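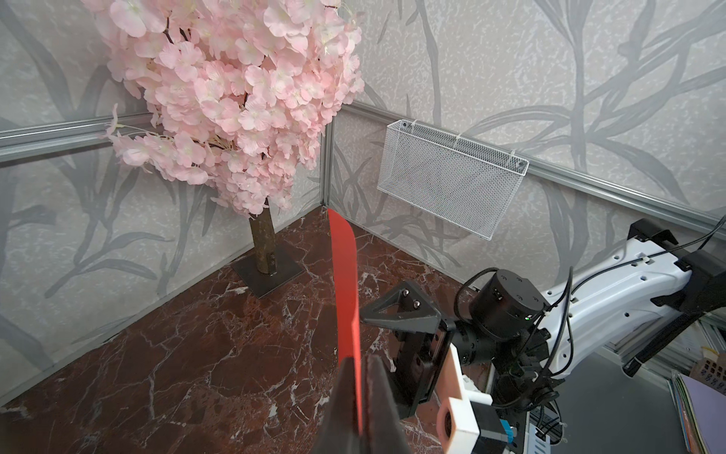 樱花角落:小隔间布置记录

四月一到就想看樱花,可我们这边根本没几棵像样的,那就自己弄一棵吧!这一页放的是Claver小隔间的樱花角,仿真的花,胜在不掉瓣,也不用浇水(我养什么死什么,朋友们都知道)。

先说树。浅粉色的绢花一层叠一层,凑近了看,有些花心是奶白色的,还带一点点发黄的小花蕊,做得挺细。树干短短直直的,有树皮的纹路,底下一块黑色方形金属底板,直接搁地上就行。刚拆箱的时候花枝全压扁了,我和Nayeli Valdovinos一枝一枝掰,从下午掰到天黑,手指头都酸了。有几枝我特意让它往左边垂一点,太圆太整齐的话像一颗大棉花糖,哈哈。

墙纸是浅灰底,上面有深灰色的大叶子和枝条。当时Meenakshi Pal坚持要纯白,我坚持要有花纹,两个人为这事在群里吵了一个星期三晚上,最后抛硬币,我赢了!现在粉色的花往灰叶子前面一站,我觉得比纯白耐看多了。她嘴上还不承认。

两面墙上各有一道银色铝条,墙角也竖着收了一条细的。我喜欢这种冷冷的金属色,跟软乎乎的花搭在一起反而清爽。

右边墙上那只白色网篮是我的心头好,细网眼,边是卷的,摸着不扎手。上面用三根白色扎带绑住,角上还有小圆螺丝。原本想买藤编的,Kalkidan Shiferaw说藤编的爱积灰,听她的没错。以后想在里面放点明信片,或者干花,还没想好,大家有主意请留言。

地面是深红棕色的大理石纹,白的、淡粉的纹路到处岔开,亮亮的,靠墙角的地方会反一点光。选的时候有点怕太重太暗,铺完倒是越看越喜欢,淡粉的纹路刚好跟花呼应上了。缺点嘛,亮面的地板踩个脚印特别明显,拖鞋请换干净的再进来。

有人问树多少钱,我买的时候是211块,运费另算。颜色除了浅粉还有白的和玫红的,玫红那款我在店里看过,有点太热闹,配这个墙纸估计压不住。

下一步想给树上绕一串小灯,暖光的,线要细,最好是深色,藏在枝条后面看不出来。谁用过好用的,告诉我一声呀!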